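Subject: Re: [simdrive] Start corner for the December run

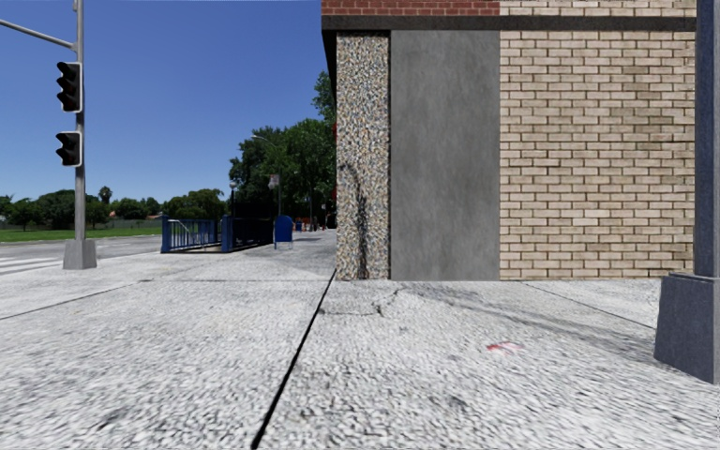

The delivery task for the December run stays as posted: the robot starts on the corner, goes down the footpath to the Milleo door and stops within the painted box. I've moved the first waypoint to the gap between the blue railing and the brick building, so your planner has to commit to that side early and can't drift toward the kerb. Team Urnier's build still treats the long dark joint in the concrete as a step and brakes for it. If yours does too, raise the height threshold before you touch anything else. Use seed 1063 for practice. The judging seed will be different.

On 4 December 2021, the Edo team wrote:
> Is the step limit still 3000? We finish in 2100 on the lab
> machine but the Hao laptops time out well before that.
> Also, can we drop the depth image to 64 pixels wide?

The limit is still 3000, counted in simulator steps, so a slow laptop shouldn't matter. Check that you haven't left the wall clock timer on. 64 wide is fine. Put it in your config file and colour the log output however you like.

Club robotics list
To unsubscribe, reply with "remove" in the subject line.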